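Introduction to Service Robots
Handout 4: Notes on the demonstration at Virnano

These notes are for students who took part in the visit and also for those who could not come. Please read them before the exercise class. The report is due in March.

1. Purpose of the visit

In the lectures we spoke about learning from demonstration mostly with formulas. At Virnano we could see how the data is made. The company collects household tasks for its project Ternora, and on the open day it showed the whole path, from the hand of the operator to the training file. Our group had 37 students, divided in two parts.

2. The hand-held gripper

The operator does not drive a robot arm. He or she holds a gripper in the hand and does the task with it, for example folding a towel or putting a cup on a shelf. The fingers are the same as on the robot, so the contact with the object is similar in both cases. This is the main idea, and you should be able to explain it in the exam.

Please remember these terms from the demonstration:

Episode: one complete performance of a task, from the start pose to the end pose.
Reset: putting the objects back before the next episode. It is not recorded.
Tracking loss: the software cannot calculate where the gripper is. Such an episode is removed or cut.

3. Recording in a lived-in room

A laboratory table is easy, but a home has narrow places, shiny surfaces and other people. The recordings for Ternora are therefore made in ordinary rooms. Look at how much of the surroundings comes into a wide view: the tiled wall, the ceiling with its light, the patterned bedspread and a person in a face mask standing right beside the gripper.
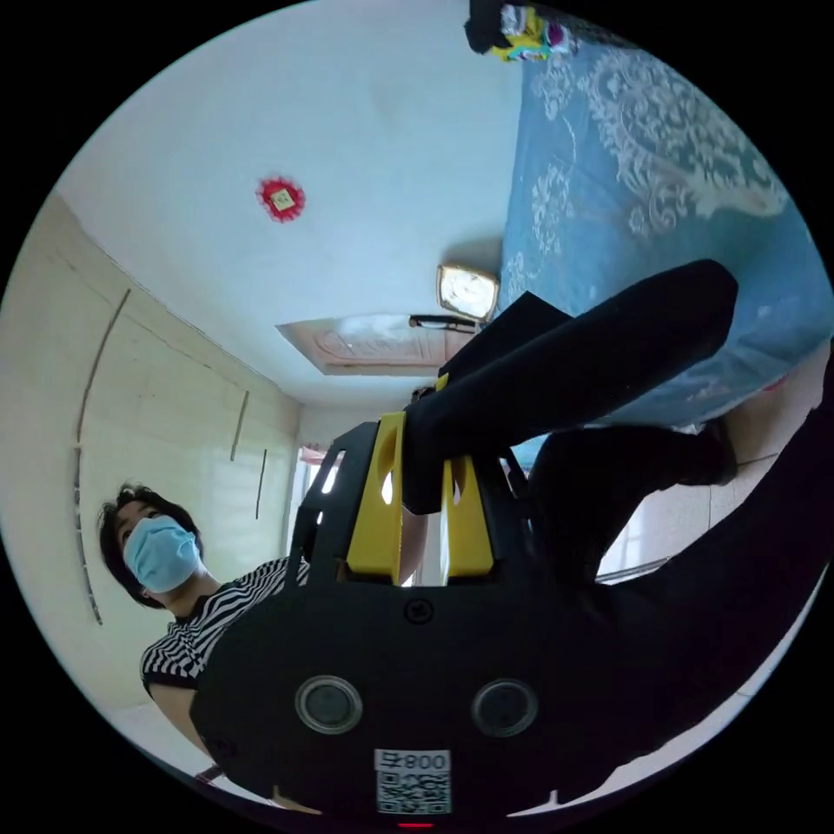
4. Checking the data

In the second part we saw the checking station, which runs a program called Sernus. Of 84 episodes shown to us, 2 were rejected. In both the gripper was turned too fast and the position was lost. Plain surfaces, such as a white ceiling, give the software few points to follow, and this makes fast turning more risky.

5. Task for the report

Choose one simple household task. Describe its start pose, its end pose and the reset. Then write which moments could lead to tracking loss and what the operator should do differently. Two pages are enough. Drawings by hand are accepted.

Reading: the chapter on imitation learning in the course reader, without the proofs.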